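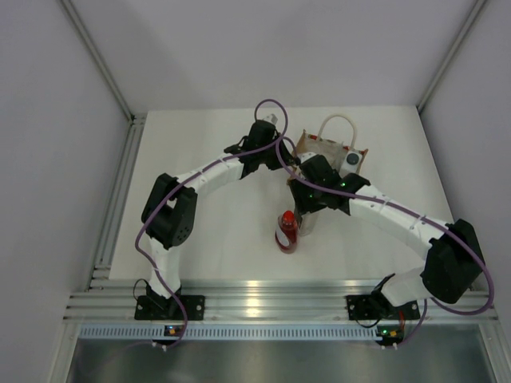

Both Nolano arms at the open bag, bottle in front.

Setting up a bag packing routine on the Illis Nolano two-arm kit

Updated September 25, 2021

This guide covers the grocery bag routine in Dorden, the control program that comes with the Nolano kit. It assumes the arms are already bolted to the front rail and that both have passed the joint check. If you have not done that yet, work through the assembly guide first. The routine takes most people an afternoon the first time.

The kit sells for $1466 with both arms, two controller boards and one wrist camera. The second wrist camera is an add-on. You can run this routine with one, but the bag handles are much easier to deal with if you have both.

What you need

The kit, mounted and powered
Dorden version 2 or later
A tote bag that stands up by itself when open
A few light groceries: a plastic bottle with a cap, a small carton, a foil packet

Stiff bags work best. We use a jute tote with rope handles. Thin cotton bags fold in on themselves as soon as a finger touches the rim, so leave those for later.

Step 1. Route the cables

Lead each cable up the outside of the elbow and along the forearm, then leave a loop above the wrist. The loop should be big enough that the wrist can turn all the way in both directions without pulling. Move each arm by hand through its full reach with the power off and watch the loop. If it catches on the gripper, shorten it a little at the forearm and try again.

The cables may cross when the grippers come close together. A light crossing is fine as long as neither cable gets between a pair of fingers.

Step 2. Place the bag and the goods

Set the bag right of center with the opening up. Put the groceries in front of it, between the bag and the front rail, and leave the left part of the table clear. The left arm needs that room to swing in low. Keep everything within 378 mm of the right base plate - past that the wrist has to tilt too far to come down straight over an item.

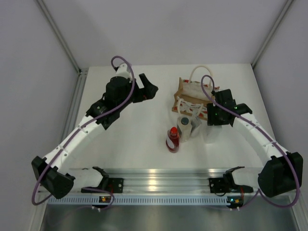
Once the items are where you want them, open the Layout tab in Dorden and press Save Start. The program stores the resting position of both arms along with the camera view. Do not move the bag after this. If you bump it, go back and save again.

Step 3. Record the moves

Choose Record and guide the arms by hand. Start with the bottle, because it is the easiest to grip. Close the fingers below the cap, lift until the bottom clears the rim of the bag, and lower it in. Let go only when the bottle is resting on something.

Record 20 passes for each item. Vary the starting spot a little every time. Nghiêm, the training module inside Dorden, does poorly if every pass is the same, and it will show a yellow warning if it thinks you have been too neat.

Throw out any pass where an item slipped or where you had to stop halfway. You can do this from the list on the right side of the Record screen.

Step 4. Check the wrist view

Bring one gripper down over the bag and switch to the wrist camera. You should have both fingers in the lower half of the picture and at least part of the rim above them. Look for the handles as well. A rope handle can lie over the rim right in front of the fingers, and the routine has to see it there before it can learn to go past it. If the view is too dark, raise the exposure one notch at a time. 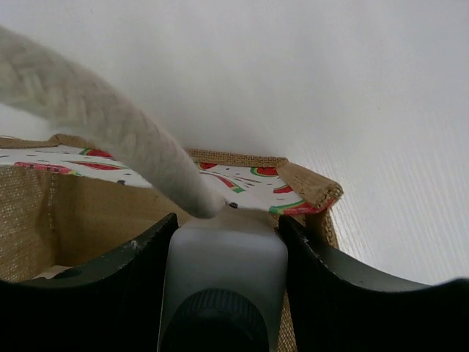

Step 5. Train and run

Press Train and leave the computer alone until the bar fills. Then set the speed slider to its lowest setting, keep your hand near the stop button and press Run.

Watch the first few runs from start to finish. If a finger keeps catching on a handle, record more passes with the handle in that position and train again. If the arms get in each other's way, open the Layout tab and turn on Take Turns, which holds one arm back until the other is clear. It is slower, but we leave it on for tall items.

Known problems

The foil packet is still the weak spot. The fingers tend to slide off the creases, and extra passes help less than you would expect. Illis has a set of rubber finger pads planned for November, and this page will be updated after we have tried them.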